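Tamsin Nepia quit renting out rooms last December and hasn't missed it. She ran Grisolau, a guesthouse with 9 beds, for 15 years. "I liked the guests," she says. "Laundry, no." 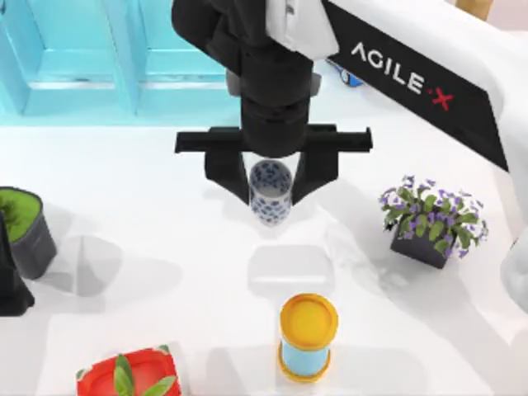 Now she cooks. Two nights a week, soup mostly - whatever the market has left. Her partner in it is Odair Quintana, ex-baker, who does the bread and teh arguing.

"He wanted a menu. I said no menu."
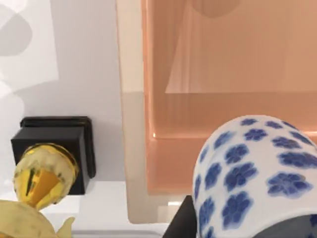 Prices were the other fight. Quintana wanted them higher, she didn't, they split it. Storage got settled faster: see-through tubs, like the peach one, so you know what's in there without lifting a lid.

Will it grow? "No. Maybe lunch."
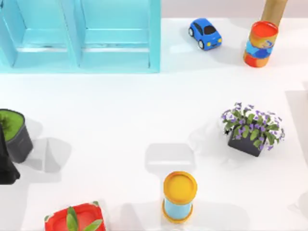 Quintana is less sure. He's got his eye on a corner spot, rent 1,000 a month. "She'll come round," he says. Nepia, from the stove - "I heard that."

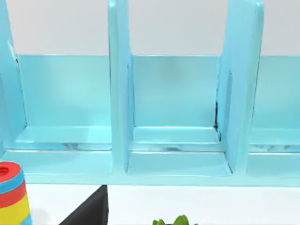
Light blue shelving, open compartments.

Soup starts at 6, bring cash.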